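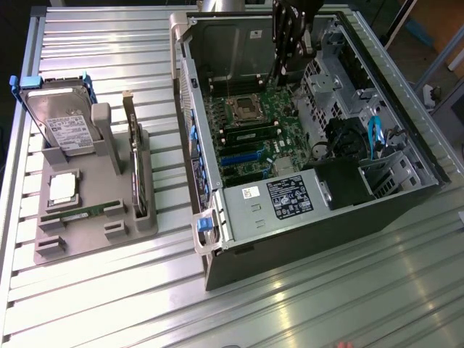 Recording examples for a PC assembly policy: what to do before you press record

Most advice on this subject says to collect more. I don't buy it. Last November we threw out 47 recordings from a set of 203 and the policy trained on what was left did no worse. That proves less than I'd like, as we only ran the comparison on one machine, but it did make me suspicious of big round totals on slides.

The steps below are for one arm and an open desktop case lying on its side, with the loose parts in a tray beside it.

1. Fix the tray and the case

Clamp both to the slotted table. If you want variation in position, put it in on purpose and write it down. Drift that creeps in over an afternoon is not "natural diversity", whatever the Stastero manual says.

2. Give every part one home

Drive upright in its slot, processor in the square pocket with the heat spreader up, memory module lying in the holder beneath it. Horácio Rocha wanted random placement from day one. We tried it and mostly recorded the operator hunting for a decent grip.

3. Decide what counts as one example

Ours runs from the arm at its start pose to one part seated and the gripper clear. Whole builds look impressive and are a misery to label. Keep them for testing.

4. Practise the approach to the socket

Have each operator do four dry runs with no processor in the gripper, stopping just above the empty socket. Sofia Politis records these too and files them under Herner, our scratch folder. I doubt they'll be any use for training, but they do show who is rushing.

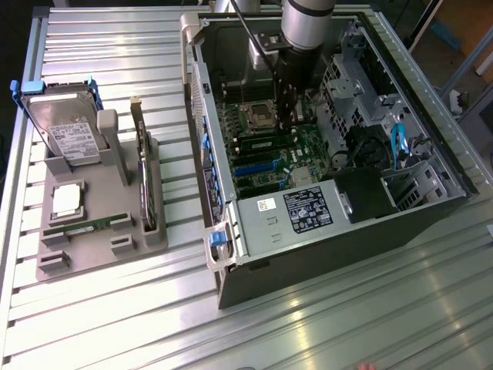
5. Keep the failures, separately

A dropped module is worth having if it is labelled as a drop. Mixed in with the good ones it teaches dropping. Anyone who tells you the model will sort it out should be asked for their numbers.

6. Check before you carry on

Play back up to 4 recordings from each session at full speed. Look for late timestamps, a camera that has been knocked, and long pauses at the start. Trim the pauses. Sadon, the viewer we use, hides dropped frames by default, so turn that off under Playback.

We use cookies to improve your experience. By continuing to browse you accept our cookie policy. Accept / Manage settings

7. Hold some back

Set aside whole sessions for testing, never odd recordings picked from the middle of one. Two examples made minutes apart by the same person are nearly the same example, and a score got that way flatters you. Write the held-back session names in the log before training starts.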